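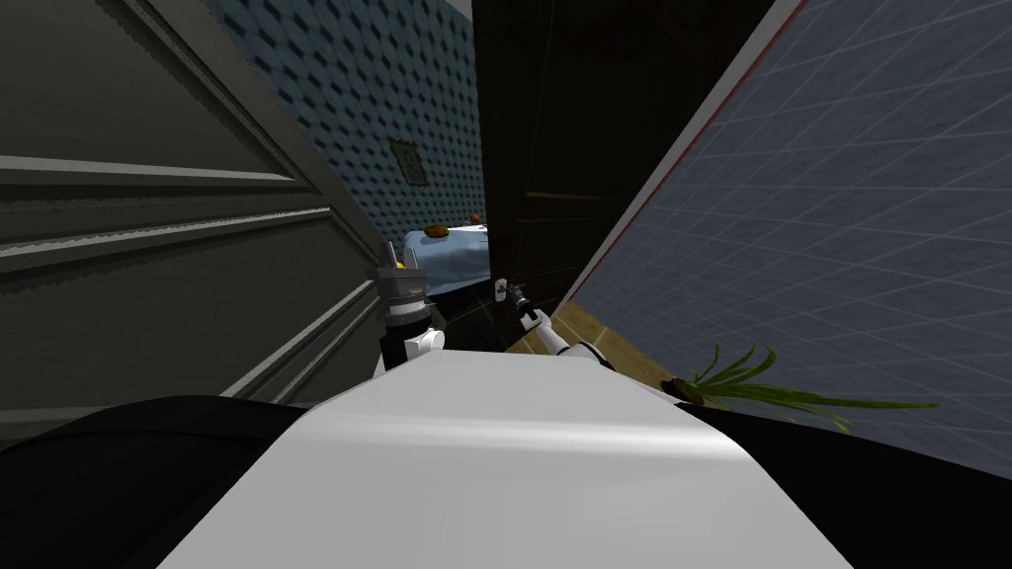
Ovel in the sim, both arms forward, gray paneled door to the left.

May 2021. Rorside room-service trial, sim side.

Drahomíra ran the doorway route again with the Fustard floor plan. 17 runs, two stops, both at the gap by the covered furniture. Left arm was carried too close to the door in both. Will bring the elbow in and rerun.

Talked to Anežka Kubíček about the evening shift. Since February the attendants have spent up to 53 minutes a shift on pickup rounds. If Ovel takes those, she wants the time kept for residents and not cut from the rota. Wrote that into the trial notes as hers.

Three attendants asked who answers the call when the robot stops in a doorway. Right now it pages whoever is nearest, so they get interrupted more, not less. Drahomíra suggests one named person per shift. Needs a line in the schedule and some training hours.

To do: elbow limit, paging rule, send Anežka the stop log.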